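**Fiona Aitken on collecting demonstrations at Nesa**

05/05/2022

Fiona Aitken runs data collection for Surdu, the manipulation project at Nesa. Her team records a person steering the arms through a short task, stores the joint positions with the video, and passes the result to the training group. The current set stands at 682 accepted episodes of one task: fruit into a basket, basket on to a shelf.

"An episode is about 30 seconds," she says. "Setting the table takes longer than the recording."
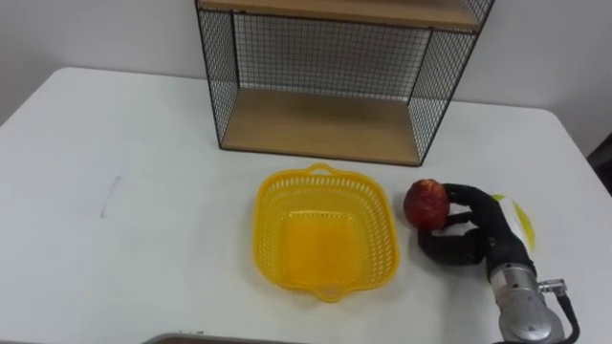 Start positions are changed between episodes according to a printed list. Aitken is strict on this point. In December the operators placed objects by eye, and the first policy trained on that data reached for the same patch of table wherever the fruit was.

"People think they are being random. Plot the positions and you get two clusters."

The basket is harder than the fruit. Both hands have to arrive together, and small timing errors twist it. Operators are told to pause before lifting, and the pause is kept in the recording.

"We used to trim it. Then the model never waited for the second hand."

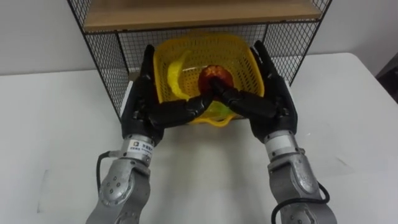 *Both hands at the basket, in front of the mesh shelf.*

Failed attempts are stored separately under a label, Ernness, which was the name of an old server. Recoveries stay in the main set if the operator corrects the mistake within the same episode. Aitken would like more of them, but will not ask for staged ones.

"A staged slip looks staged in the joint data. The velocity is wrong."

Review is done in Skisalar, an in-house viewer that plays video against the joint traces. Two reviewers mark each episode separately, and disagreements go back to the operator.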